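Handout 3: Sewing a Lined Pouch

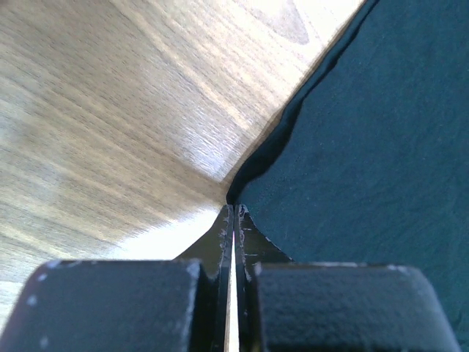
Dark teal cloth on a wooden surface.

Cut two outer pieces and two lining pieces. Press them before you pin. Sew the zipper first, then the sides, and leave a gap in the lining for turning. Please bring your own thread to the next lesson.

Last updated: 2/6/24

Comments
Carys Ifans: Can I use felt for the lining?
Margaux Roussel: Yes, but the corners become thick. Trim them well.

We use cookies to remember your settings. Accept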